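# In Praise of the Dull Planner

Every few months someone tells me that motion planning is finished, in the sense that the dishwasher is finished, and that we should all go and do something with bigger models.
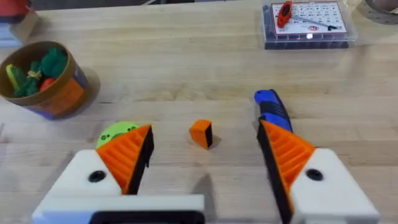

I'd find this easier to believe if I hadn't spent most of September reading logs. We ran 1,929 grasps through Plamel, the planner we inherited from Dravent along with its comments, half of which are apologies. The failures sorted themselves into three piles. The smallest was the one everybody writes papers about, where the network had no idea what it was looking at. The other two were a stale transform and a timeout that some optimist had set in the wrong units.

Neither of those needs a cleverer robot. They need a person willing to open a config file and feel slightly ashamed.

Ruxandra Ardeleanu, who wrote most of our replay tool, holds that a cluttered table is a test of your bookkeeping first and your perception second. Can you say which estimate the arm was acting on when it closed its fingers? If you can't, you don't have a grasping problem yet. You have a diary problem.

I used to argue with her. Then I watched a policy get the blame for two weeks over a clock that had drifted — and it was my clock.

So by all means train the bigger model. I'll want one too. But put the timestamps in first, and print the units.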